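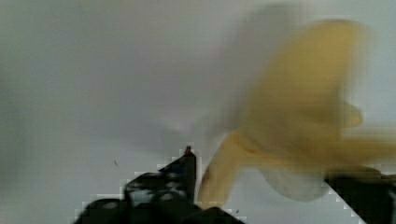
Department of Textile and Costume Studies, Hornow College

Dyeing with Plants, handout 3: Getting a yellow that stays

Hi all, these are my notes from the session, tidied up a bit for the people who were stuck on the bus. Bring them with you to the dye kitchen, because I'm not printing them twice!

Yellow is the easy one. Weld, onion skins, goldenrod, half the weeds behind the parking lot – they'll all give you some kind of yellow. Keeping it is harder. Most of the swatches I dyed as a student have gone beige, and I was pretty proud of those.

So, mordant first. We use alum in this class. Weigh your fiber before it goes anywhere near water, and write the weight on your tag in pencil (ink runs). For a 300 gram batch of wool, take 15 percent alum, so 45 grams. Cotton is fussier and we'll get to it in September with Dalal Sleiman, who is much more patient with cotton than I am.

Scour longer than you think you need to. Greasy wool takes dye in patches, and no amount of stirring later will fix it. Then bring the heat up slowly, hold it at a low simmer for an hour, and leave the wool in the pot overnight if you can stand to wait.

A pinch of chalk in a weld bath gives you a brighter, sharper yellow. Iron pushes it toward olive. Try both on small pieces and staple them in your notebook side by side.

For next time: read the Koller chapter on lightfastness, cut five strips of your wool, and cover half of each with cardboard. They go in the south window.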